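Search this site Enter keywords Go

News > Press releases > Community and heritage

Trerkel market hall to reopen in March with 100 stalls and its old clock back on the wall

Trerkel's covered market will open its doors again in March, with room for 100 stalls under the original roof and the hall clock ticking for the first time in years. The building dates from 1810 and has been used as a corn exchange, a drill hall and, for one long winter, a roller rink.

We could not be happier with the response from traders. The Foridell Trust, which runs the hall, received 315 applications for pitches, many of them from people who have never sold at a market before. There are cheesemakers, a knife sharpener, two rival pie families and a woman who mends umbrellas.

"I read every single form, some of them twice," said Duangjai Wiriya, market manager at the Foridell Trust. "People wrote to us about their grandparents' stalls, and where they used to stand, and what was on the corner by the steps. One came with a recipe for pickled walnuts pinned to it. Choosing was horrible, but what a lovely problem to have!"

Work on the hall has covered the roof, the drains, the north steps and the ironwork over the Marín Street entrance, which has gone back to its proper dark green. The long benches have been kept. So have the brass hooks along the west wall, where butchers once hung their aprons, and which traders asked for by name at the very first meeting. New shelving, counter fronts and sinks are being supplied by Triken, the metalwork firm on the edge of town.
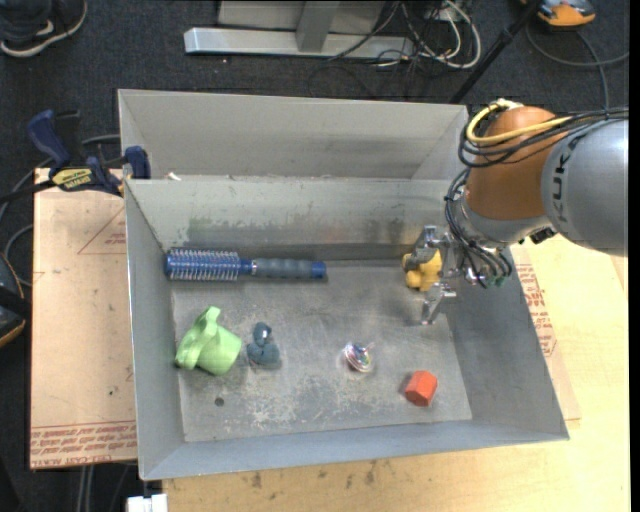

A KUKA robot arm reaching into a divided sheet-metal bin.

Pitches will be let by the day, the month or the season, and the smallest have been kept cheap so that someone with a single tray of seedlings or a few jars of honey can have a go. Fresh food will be at the Marín Street end, with plants and flowers by the steps, and crafts, books and repairs in between. The café in the old weighing room will open at 7am for traders and 8am for everyone else.

Prasert Sombatkul, who leads the restoration for the trust, has spent much of the past year up a ladder. "The clock was my favourite bit," he said. "We found the original hands wrapped in newspaper in a cupboard under the stairs. They needed a good clean and a little straightening, and the chime is as loud as everybody remembers. The neighbours have been very kind about it."

Trerkel Brass will play on the steps on opening morning, and children from the primary school have painted the bunting. Entry is free, and dogs on leads are welcome everywhere except the food end.

Traders who missed out can join the waiting list at the hall office, which is also keen to hear from anyone with photographs of the market in earlier days.

Contact the press office | Accessibility | © Foridell Trust | Back to top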